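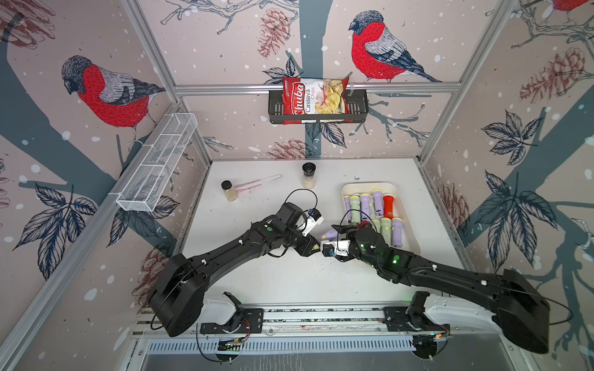

A rule for two-arm work cells should say first what may stay on the table, and only after that how fast the arms may move. Most house rules I have read do the opposite. They give 9 pages to speed and one line to order. But small things matter more in daily work. When two grippers meet over one lilac flashlight, a glass jar and a glass grinder on the same table are also part of the job, even if the task sheet does not name them. Glass should have its own written place, or go out.

My colleague Tolera Admasu does not agree. He says that a home is never tidy, and a robot that learns only on clean tables will learn little. I accept this. Then write the clutter down – every item, before the start.

At Luvell we tried such a list in June. It took around 40 seconds to fill in, and the operators complained for a week. I would still keep it.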